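Nettoyer et entretenir un plan de travail blanc mat

Les surfaces blanches mates marquent vite : traces de doigts, café, encre de ticket de caisse. La méthode qui suit convient aux stratifiés, aux mélaminés et aux panneaux laqués. Elle ne convient ni au marbre, ni au bois huilé.

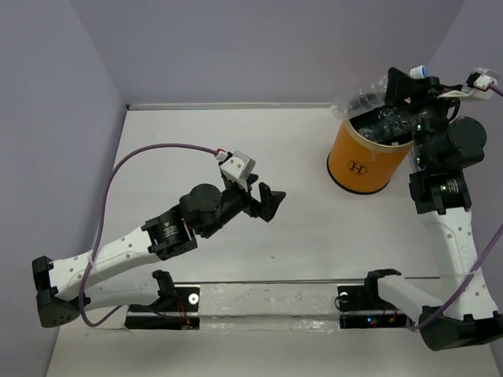 Ce qu'il vous faut

Deux chiffons en microfibre, un pour laver et un pour sécher
Une éponge douce, sans face abrasive
Du savon noir liquide ou du liquide vaisselle sans colorant
Du bicarbonate de soude
De l'alcool ménager
Une vieille brosse à dents souple
Une raclette en plastique

Je me sers du savon Stodavine, mais n'importe quel savon neutre fait l'affaire. Évitez les crèmes à récurer, même celles qui se disent douces. Elles lustrent le mat par endroits et ces zones brillantes ne partent plus.

Étape 1 : dépoussiérer à sec

Passez le chiffon sec sur toute la surface, du fond vers l'avant. Les miettes et les grains de sable rayent si on les frotte avec une éponge mouillée. Insistez dans les angles et le long des joints. Pour les rainures, utilisez la brosse à dents ou l'embout fin de l'aspirateur.

Étape 2 : laver

Diluez une cuillère à café de savon dans un litre d'eau tiède. Trempez l'éponge et essorez-la bien : elle doit être humide, sans goutter. Lavez par petites zones, en mouvements droits. Les mouvements circulaires laissent des auréoles qui se voient en lumière rasante.

Changez l'eau dès qu'elle se trouble.

Étape 3 : rincer et sécher

Rincez avec un chiffon propre et de l'eau claire, puis séchez tout de suite. C'est l'étape qu'on saute le plus souvent, et les voiles blanchâtres dont on se plaint ensuite sont du savon mal rincé ou du calcaire. Si votre eau est dure, ajoutez un bouchon de vinaigre blanc dans l'eau de rinçage (jamais sur un joint de ciment).

Étape 4 : traiter les taches

Café, thé, vin rouge. Préparez une pâte avec 3 cuillères à soupe de bicarbonate et un peu d'eau. Étalez-la sur la tache, laissez poser dix minutes, retirez avec un chiffon humide sans frotter. Recommencez si besoin.

Stylo, feutre, encre. Un peu d'alcool ménager sur un coin de chiffon. Tamponnez en partant du bord de la tache vers le centre et changez de coin à chaque passage. Sur un panneau laqué, faites d'abord un essai dans un endroit caché.

Graisse. Liquide vaisselle pur, cinq minutes de pose, rinçage à l'eau chaude.

Colle, résidu d'étiquette. Ramollissez avec un chiffon trempé dans l'eau très chaude, puis poussez avec la raclette en plastique, tenue presque à plat. Pas de lame métallique, pas d'acétone.

Curcuma. Il reste souvent une ombre jaune après le bicarbonate. Sur un plan proche d'une fenêtre, elle pâlit à la lumière au fil des jours.

Étape 5 : soigner les chants et les joints

L'eau entre par les chants bien plus que par le dessus. Passez le doigt le long des bords : si vous sentez un gonflement ou une bande qui se soulève, séchez soigneusement et recollez avant le prochain grand lavage. Une bande thermocollante se reprend au fer réglé sur moyen, avec une feuille de papier cuisson entre les deux.

Pour un joint silicone noirci, la brosse à dents et un peu de bicarbonate suffisent au début. Quand le noir est dans la masse, il faut retirer le joint et le refaire. Comptez une journée de séchage avant de remettre de l'eau à proximité.

À quelle fréquence

Le chiffon sec tous les jours, le lavage complet une fois par semaine, les chants et les joints deux fois par an. Chez moi c'est en avril, avec les vitres, puis à l'automne.

Et les micro-rayures ?

Sur un mat, elles ne se polissent pas. Les pâtes de rénovation comme celle de Pivora les comblent un temps et laissent un léger brillant, acceptable sur une petite zone. Pour les éviter, posez des patins en feutre sous tout ce qui reste à demeure et soulevez les objets lourds au lieu de les faire glisser.

Gomme magique : oui ou non ?

Avec retenue. C'est un abrasif très fin. Je la garde pour les traces noires qui résistent à tout le reste, bien mouillée, deux ou trois passages légers. En usage quotidien, elle finit par satiner la surface.

Mon panneau vient de chez Viltadeck (décor 2894) et le fabricant déconseille l'alcool

Suivez la notice. Remplacez l'alcool par du savon noir pur, avec une pose plus longue, et essuyez à l'eau tiède.

Imke Kuhlmann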